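The Jumper That Came Back to Humasside

My grandmother never threw out a jumper in her life, and I'm sorry to say I spent most of my twenties throwing out enough for the pair of us. They went bobbly, or they shrank, or I simply got bored of them (I blush to think of it now). Then I moved to Humasside, where the wind comes straight up the estuary even in August, and I began to understand what a good thick bit of knitwear is really for.

It was Ginevra Lombardi who set me right. She has been mending woollens in a back room on Grundlow Street for 23 years, and she'll talk to you about moths for as long as you care to stand there, which in my case was most of an afternoon and two pots of tea.

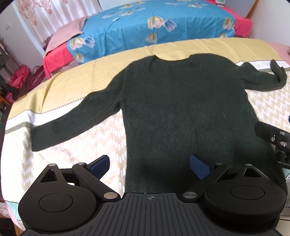 Her first rule is that you wash far less than you think you should. A night by an open window does wonders, she told me, and when a wash really is needed it's cool water, a small squirt of something gentle and 15 minutes of being left alone. No wringing! You roll the thing in a towel, press down with your forearms as if you were making pastry, and then let it dry flat, well away from the radiator, however much you'd like to wear it to supper.

Moths were next, and she was quite stern about those. They love a dark drawer and a dirty collar, so everything gets cleaned before it's put away for the summer, and the drawers are hoovered right into the corners.

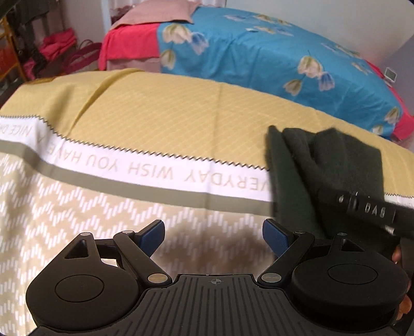
Can you put a woolly jumper on a hanger?

Best not to, as the weight drags the shoulders out of shape; fold it loosely and keep it on a shelf, with the heaviest ones at the bottom of the pile.

I've got mine on the landing now, next to the spare blankets, and I've booked a cardigan in with Ginevra for its elbows.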